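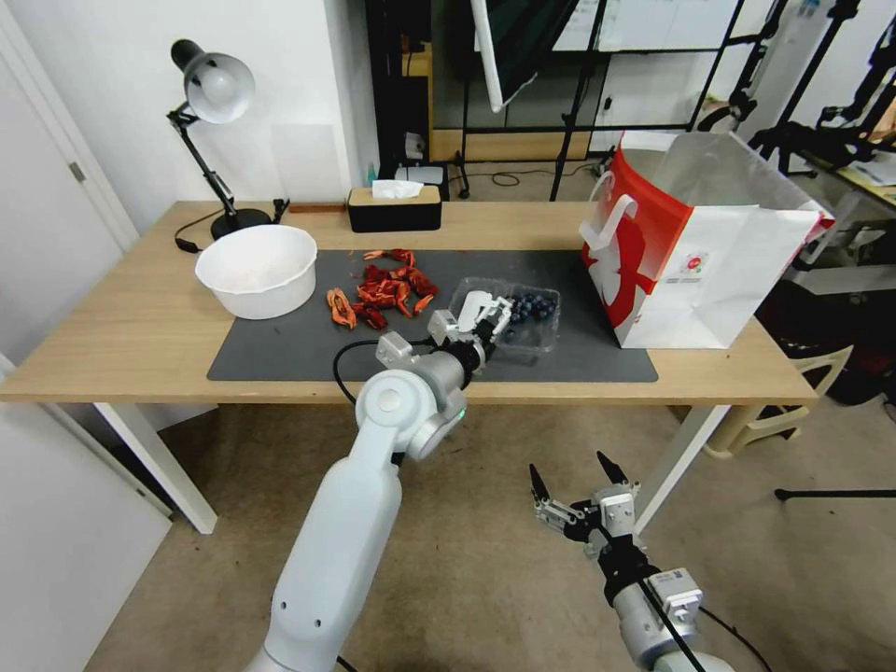
Obsthof Pluvden stellt Heidelbeerverkauf in Aasen um

Aasen. Wer im kommenden Sommer in Aasen Heidelbeeren vom Obsthof Pluvden kaufen will, muss sich auf andere Verkaufsorte und andere Packungsgrößen einstellen. Der Betrieb schließt seinen Stand an der Lollporter Straße und verlegt den Verkauf in eine Halle am nördlichen Ortsrand. Der Selbstpflückbetrieb bleibt erhalten, wird aber auf die älteren Anlagen hinter dem Hofgebäude begrenzt. Das teilte der Obsthof im Oktober mit.

Der Stand an der Lollporter Straße war viele Jahre lang die erste Anlaufstelle für Kunden, die von der Küste her in den Ort kommen. Nach Angaben des Betriebs lässt er sich dort nicht mehr sinnvoll weiterführen. Die Haltebucht vor dem Stand fällt weg, sobald der Radweg zwischen Aasen und Lollport ausgebaut wird. Eine Ersatzfläche auf der gegenüberliegenden Straßenseite hatte die Gemeinde geprüft und wegen der schlechten Sicht in der Kurve verworfen. Mit den Bauarbeiten soll nach dem Winter begonnen werden.

Die neue Verkaufshalle steht auf dem Gelände der früheren Saatguthandlung Grillinley. Das Gebäude war nach der Geschäftsaufgabe zunächst als Lager vermietet und stand zuletzt leer. Der Obsthof hat es für neun Jahre gepachtet. Im vorderen Teil entsteht ein Verkaufsraum, dahinter werden zwei Kühlzellen eingebaut. Bisher musste die Ware mehrmals am Tag vom Hof zum Stand gefahren werden, bei großer Hitze auch stündlich. Parken können Kunden auf dem alten Ladehof, die Zufahrt erfolgt über den Mühlenweg. Für Lieferwagen gibt es ein eigenes Tor auf der Rückseite.

Für den Umbau liegt die Genehmigung vor. Auflagen betreffen vor allem die Entwässerung des Hofes und die Betriebszeiten der Kühlung. Die Aggregate dürfen nach 22 Uhr nur mit verringerter Leistung laufen, weil auf der anderen Seite des Mühlenwegs Wohnhäuser stehen. Im Ortsrat hatten Anwohner außerdem nach dem Verkehr an Erntewochenenden gefragt. Vereinbart wurde, dass der Mühlenweg in der Hauptsaison zwischen der Halle und dem Sportplatz ein einseitiges Halteverbot bekommt. Über die Beschilderung entscheidet der Landkreis.

Packung mit 250 Gramm entfällt

Änderungen gibt es auch bei den Packungen. Die Schale mit 250 Gramm nimmt der Obsthof aus dem eigenen Verkauf. Angeboten werden künftig Beeren zu 500 Gramm und zu einem Kilogramm, dazu lose Ware zum Abwiegen. Wer eigene Gefäße mitbringt, kann sie vor dem Befüllen an der Kasse wiegen lassen. Der Preis für lose Ware soll unter dem der abgepackten Beeren liegen, genaue Beträge will der Betrieb erst kurz vor Saisonbeginn festlegen.

Im Lebensmittelhandel bleibt die kleine Schale mit Deckel vorerst im Sortiment. Die Abnehmer verlangen sie, und die Packlinie ist darauf eingerichtet. Ein Versuch mit Pappschalen im vergangenen Sommer brachte nach Darstellung des Obsthofs gemischte Ergebnisse. Bei trockenem Wetter gab es kaum Beanstandungen. Nach Regentagen weichten die Böden auf, wenn die Ware länger als einen Tag in der Kühlung stand. Auch das Stapeln bereitete Schwierigkeiten. Im nächsten Jahr soll eine festere Pappe erprobt werden, zunächst nur in der Halle in Aasen.

Mit der zurückliegenden Ernte ist der Betrieb zufrieden. Nach der Blüte war zunächst mit einem schwachen Jahr gerechnet worden. In zwei Nächten hatte es gefroren, und die frühen Sorten am Hang nahmen Schaden. Die späteren Sorten glichen das aus. Gepflückt wurden insgesamt 1.980 Dezitonnen, davon gingen 1.320 Dezitonnen an den Handel. Der Rest verteilte sich auf Hofverkauf, Selbstpflücker und Verarbeitung. Die Verarbeitungsware geht überwiegend an eine Kelterei in Lollport, die daraus Saft und einen Fruchtaufstrich herstellt.

Schwieriger war nach Angaben des Obsthofs der Absatz in der zweiten Julihälfte. In diesen Wochen kam aus mehreren Anbaugebieten zugleich viel Ware auf den Markt, die Preise gaben entsprechend nach. Ein Teil der Beeren wurde eingefroren und wird über den Winter verkauft. Gefrorene Heidelbeeren sind derzeit im Hofladen erhältlich, solange der Vorrat reicht. Ab dem Frühjahr soll es sie auch in der neuen Halle geben.

Selbstpflücken nur noch vormittags

Für Selbstpflücker gelten in der nächsten Saison kürzere Zeiten. Geöffnet werden die Reihen von 8 bis 13 Uhr, an heißen Tagen kann früher Schluss sein. Der Zugang erfolgt wie bisher über den Hof. Eimer werden gestellt, Hunde müssen draußen bleiben. Die Reihen am Waldrand stehen nicht mehr zur Verfügung. Dort werden im Winter alte Sträucher gerodet und durch eine spät reifende Sorte ersetzt. Mit dem ersten nennenswerten Ertrag rechnet der Betrieb im dritten Standjahr.

Über der Neupflanzung soll ein Netz gespannt werden. Stare und Drosseln hatten am Waldrand in den vergangenen Jahren vor allem an den äußeren Reihen erheblichen Schaden angerichtet. Die bisher eingesetzten Schreckanlagen werden abgebaut, auch wegen wiederholter Beschwerden aus der benachbarten Siedlung. Das Netz wird nur während der Reifezeit geschlossen. Der Wanderweg am unteren Rand der Fläche bleibt durchgehend begehbar, während der Rodung ist allerdings mit kurzen Sperrungen zu rechnen.

Für die Bewässerung nutzt der Obsthof weiterhin das Speicherbecken oberhalb des Dorfes. Eine Erweiterung des Beckens war im Gespräch, ein Antrag ist bislang nicht gestellt. In den neuen Reihen wird Tropfbewässerung verlegt, die älteren Anlagen sollen schrittweise folgen.

Der Stand an der Lollporter Straße öffnet in diesem Jahr noch für den Verkauf von Äpfeln, Zwetschgen und Kürbissen. Danach wird er abgebaut. Die Holzhütte übernimmt der Sportverein, der sie am Platz für den Getränkeverkauf bei Heimspielen nutzen will. Gutscheine, die am Stand gekauft wurden, behalten ihre Gültigkeit und können im Hofladen und später in der Halle eingelöst werden.

Die Verkaufshalle soll im Mai mit Spargel und Erdbeeren von Betrieben aus der Umgebung öffnen. Die ersten eigenen Heidelbeeren werden je nach Witterung Ende Juni erwartet. Der Hofladen hat bis dahin unverändert geöffnet.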